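Tatico (method)

Tatico is a method for teaching two-armed robots to do household chores from recordings of people at work. The person making a recording holds a gripper in each hand and does the chore with those grippers, while a camera worn on the head records the view from above. No robot is present during recording. The data is later used to train a control policy, which is then run on a robot with two arms and matching grippers.

The method grew out of an earlier system called Kiani, in which an operator steered a robot from a distance. Kiani gave accurate data but was slow, and it tied every recording to the one room where the robot was installed. Tatico dropped the robot from the recording step and kept the two-gripper layout.

Equipment

Each gripper is held in one hand and carries a cube printed with black-and-white fiducial markers. The markers are square patterns that software can find in a camera image, and from their size and angle it works out where the cube is and how it is turned. A cube is used in place of a flat tag so that at least one face stays in view as the wrist rotates. Cables run from the grippers to equipment carried on the body.

The head camera serves two purposes. It tracks the marker cubes, and it supplies the wide view that the policy later receives as input. Because the camera moves with the wearer, positions are first measured relative to the head and then converted to a fixed frame for the room. This conversion is done after the session by a program named Jerkine.

Recording

A session covers one chore, repeated several times with the objects moved between attempts. The chores in the first release were sweeping with a dustpan, folding cloths and clearing a table. Wearers are asked to keep both grippers in view where they can and to look toward the next object before reaching for it — a habit most people have already.

Rooms are not cleared beforehand. Furniture, cables and people going about other business are left in place, on the view that a policy trained only in tidy rooms will do poorly elsewhere.
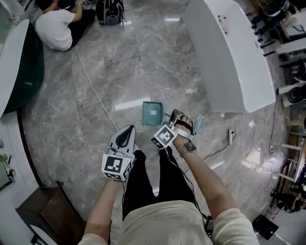 The first data set, released under the name Tinari, holds 2,929 recordings. Each was checked for lost tracking, and those in which a marker cube was out of view for long stretches were removed before release. Short gaps were filled by interpolation.

Results

The main published test compared three policies on the sweeping chore. One was trained on 200 Tatico recordings, one on 200 Kiani recordings, and one on the full Tinari set. In the room where the Kiani data had been gathered, the two smaller policies did equally well. In rooms that neither had seen, the Tatico policy finished the chore more often, and the policy trained on the full set did best of all.

A second test looked at variety. With the number of recordings held at 200, a policy trained on data from 10 rooms did better in a new room than one trained on data from 3. Adding more recordings from the same 3 rooms gave only a small gain.

Limitations

Tracking fails when a cube is hidden behind furniture or the wearer's own arm, and low tasks such as sweeping under a shelf are the hardest to record. Glossy floors can reflect the markers and produce false detections, though Jerkine rejects most of these by checking them against the previous position.

The grippers do not measure force. A policy can learn where to hold a handle but has no direct record of how hard it was squeezed, and fragile objects were left out of the first release for this reason. People can also reach and bend in ways a robot on a fixed base cannot — recordings with such movements have to be trimmed or dropped before training.

See also

Imitation learning
Fiducial marker
Teleoperation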